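Filed under: Club Nights > Talks & Notes

Speaker notes - "Living With a Varkus"
Grultumdale Motor Club, February 5, 2023
Ryan Bainbridge

(Wait for the tea queue to sit down. It won't. Start anyway.)

Opening. I bought the Varkus coupe in a good mood, and I've had it long enough for the mood to pass. 663 miles so far, 35 of them on the back of a recovery truck. I count those. The odometer doesn't, so feel free to argue over it at the bar.

Ask for hands: who has driven one? Who has driven one and got home in it? Pause for Olline owners to look smug.

The good bit first. It steers beautifully. The old Varkus had a rack that took suggestions, and the new one does what you ask when you ask it. On the hill road out of Grultumdale, second gear, windows down, I forgave it nearly everything. The engine is the borrowed Dwivedi unit, and yes, I know how some of you feel about that. I've read the letters in the newsletter. I wrote one of them.

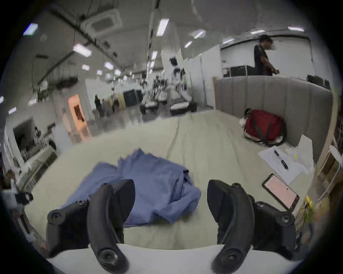 On the Dwivedi question, then. Purists say a Varkus should have a Varkus engine. I owned a car with a Varkus engine. It drank oil like a christening party and made 126 horsepower on a cold morning, fewer after lunch. The Dwivedi starts every time. What it lacks is any noise you'd cross the road to hear. Above 4th gear it hums like a fridge with something on its mind.

(If Dwivedi people heckle, let them. They don't get many nights out.)

Gearbox. Keep this short, I get cross. Reverse is next to first and feels exactly like it. Mention the garden centre. Don't mention the gnome.

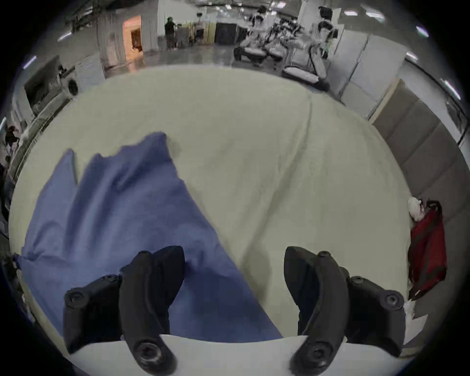 Running costs. Insurance was kinder than I feared, mostly as the insurer hadn't heard of it. Tyres are a special size, so you wait three weeks and then pay for the privilege. First service came to almost 1,000 pounds, and for that they washed it and lost a mat. I've had the mat back. It's from an Olline.

Boot. Two soft bags or one hard opinion. The brochure shows golf clubs, and I'd like to meet the golfer.

Comparison with the Olline - be fair here, half the room drove here in one. Better seats, better heater, doors that shut with a proper thud. You'd take it to Scotland without packing a blanket. I borrowed one for a weekend and gave it back on the Sunday with a full tank and no strong feelings.

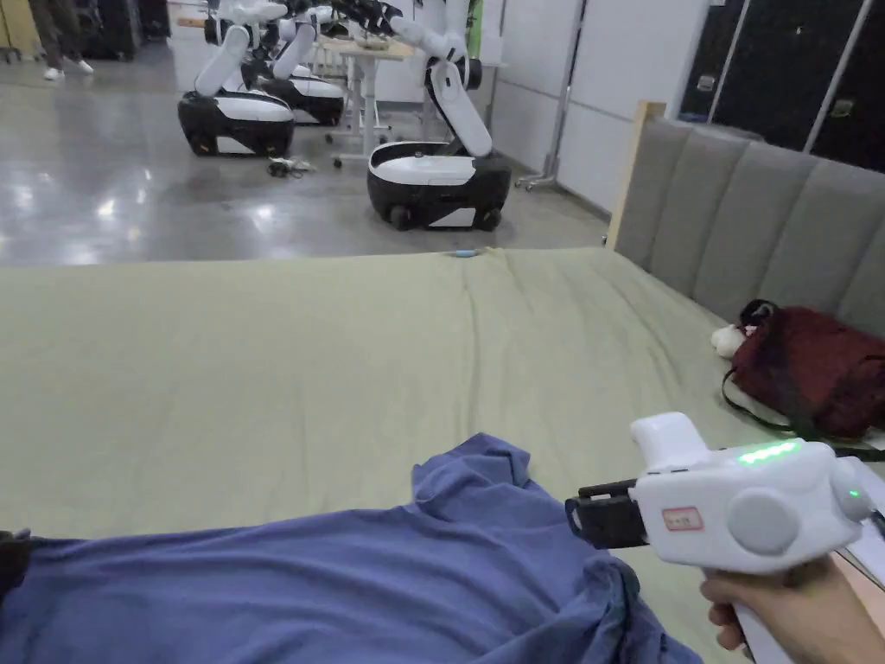 Blue-purple T-shirt on the olive-green sheet, white gripper to the right.

So would I buy the Varkus again? Say yes. Leave a gap. Say probably used, and from someone who has already had the recovery truck out.

Questions. Somebody will ask about rust. Hand over to the raffle before the second one about rust.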